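Progress report to the Cabrera fund: heat-treatment and coatings work at the Drindville site

Prepared by Bernadette Bellamy, project lead, Hindov

This report covers the work from January to the end of the second stage. It has been a very good few months, and I have tried to keep this short enough to read over a cup of tea, though there is a fair bit to tell you!

Where we are

You will remember that the grant pays for us to learn how to put a ceramic heat-shield coating on small turbine parts in our own workshop, where up to now we have sent them out and waited. The first stage was getting the spray booth in and passed as safe. The second was spraying test pieces until the coating stuck properly and went on to the same depth every time. Both are finished, and the second ended a little ahead of plan.

We sprayed 300 test pieces in all. The early ones were poor, and I won't pretend otherwise. The coating flaked at the corners as soon as the pieces went through the furnace and back, and for a while we blamed the powder. It was the grit blasting. Our blast pressure was dropping towards the end of each shift, so the metal underneath was too smooth for the bond coat to grip. A new regulator and a proper check at the start of every batch put it right, and the difference was lovely to see - clean edges, no lifting.

Furnace trials

After that we went on to the heating and cooling trials. Each piece goes into the furnace, is held at temperature, comes out into moving air and goes back in again. We set ourselves a pass mark of 1668 cycles without any loss of coating, which was the figure agreed with you at the outset. The last batch of 40 all reached it. We stopped there to cut some of them up and look at them under the microscope, and the bond layer is in better shape than I had dared hope.
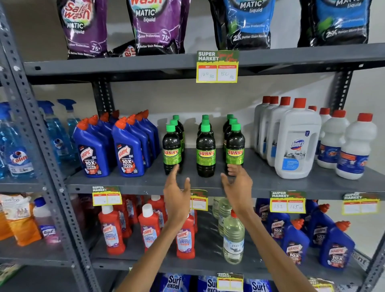

The Ketport laboratory did the cutting and polishing for us and has been a pleasure to deal with. They turned the samples round quickly and rang us when something looked odd, which saved a week of emails. One thing they spotted was a thin band of tiny holes about a third of the way into the coating on the earliest good batch. We traced it to a pause between spray passes when the operator changed the powder hopper. We now fill the hopper before starting, and the band has gone.

People and training

Two of our fitters have been trained on the booth and can both run it alone. A third has asked to learn, and I would like to say yes. The work suits people who are patient and tidy, and it has been great to watch them grow confident enough to argue with me over spray angles (they were right, as it happens).

Problems still open

The extraction fan is louder than we were led to expect. It is within the limit, but it isn't pleasant, and we are getting a price for a silencer.

Powder deliveries are slow. We have gone from ordering when the shelf looked thin to keeping 2 months' stock, and that ties up some money we had meant for masking tools.

Curved parts are harder than flat ones. All the results above are from flat pieces and simple bars. On the inside of a curve the coating comes out thicker, and we will need a better fixture to turn the part as it is sprayed. The drawing is done and the metal is on order.

Next stage

We will build the fixture, spray a run of scrap vanes with it and send them to Ketport for sectioning as before. If the depth is even, the vanes go into the furnace on the same cycle as the flat pieces.

Spending is inside the budget, with the underspend on booth installation covering the extra powder. I would like to move what is left of that line across to fixtures and should be glad of your agreement before we place the bearing order. You would be very welcome at Drindville to see the booth running - mornings are best, as we spray until noon and clean down after lunch.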